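Switching to Loose Tea at Work

I gave up tea bags in January. There was no big reason behind it. The box in my desk drawer ran out, the shop on the corner in Nindthorpe had stopped carrying the kind I like, and I had a bag of loose black tea at home that I had been given and never opened. I took it in with me one morning and have been drinking loose tea at work ever since.

The first week was bad. I was using a wire ball on a chain, the kind that clips shut, and it leaked. Every cup had a layer of bits at the bottom. The ball was also too small. Leaves need room to open up, and if you pack them in tight you get weak tea no matter how long you leave it. I tried leaving it for 11 minutes once, and it was weak and bitter at the same time.

After that I bought a basket strainer, a deep one that sits on the rim of the mug. It's made by Derkiva, and it cost more than I wanted to pay for a strainer, but the mesh is fine enough that very little gets through. It fits the wide mug and not the narrow one. The narrow one now holds pens.

On amounts, I use one rounded teaspoon for a mug that holds a bit under 400 ml. The package says two. I tried two for a few days and couldn't sleep. If you take milk you may want two. I don't, so one is fine, and a second pouring over the same leaves is still worth drinking if you do it within the hour. After that the leaves taste like a wet paper bag.

Water was the part I had been ignoring. The kitchen at work has a tap that gives boiling water, or is supposed to. It comes out hot enough for instant soup and not hot enough for black tea. I now use the kettle instead. It takes longer, and there is often a line for it at ten. If I go at half past nine there isn't. Green tea is the other way around, and the tap is about right for that, so on days when I can't face the line I have green.

I buy the tea by mail now. I started with 200 g of a plain breakfast blend from Choi, the tea place and not the bakery, and it lasted longer than I expected. It's a decent everyday tea. The leaves are small, so it brews quickly, and it doesn't turn harsh if you forget it. Then I tried a smoky one from Brusel and didn't get on with it. The whole drawer smelled like a campfire, and so did my gloves. I finished it anyway, mostly at home with the window open.

Storage matters more than I thought. A paper bag with a folded top is no good for more than a week or two. I use a tin with a tight lid and keep it away from the coffee. Tea picks up other smells fast.

The one thing I haven't sorted out is what to do with the used leaves. They go in the food waste if I remember to carry them down the hall, and in a sandwich box until I remember. They clog the sink, so don't rinse the basket there without knocking it out first. I learned that in the second week and spent part of a lunch break with a fork down the drain.

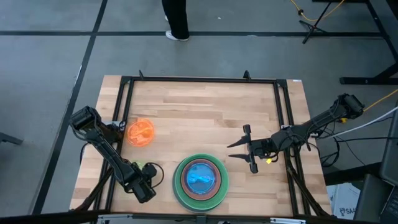 Oolong would suit you better for a desk, one reader wrote to me after my last post on this, since you can pour over the same leaves four or five times and they don't get bitter. The same reader said to skip the basket altogether and drink from a lidded cup, using the lid to hold the leaves back. I tried it with a saucer and got a mouthful of leaves, but I can see how it would work with the right cup.

I did order some oolong. It was 29 dollars, so I'm going to be careful with it. So far I've had it twice, both times on the short side, two minutes or so, and the third pouring was the best one. It's lighter than what I'm used to and I still want the black tea first thing. I'll probably keep both tins in the drawer and move the crackers somewhere else.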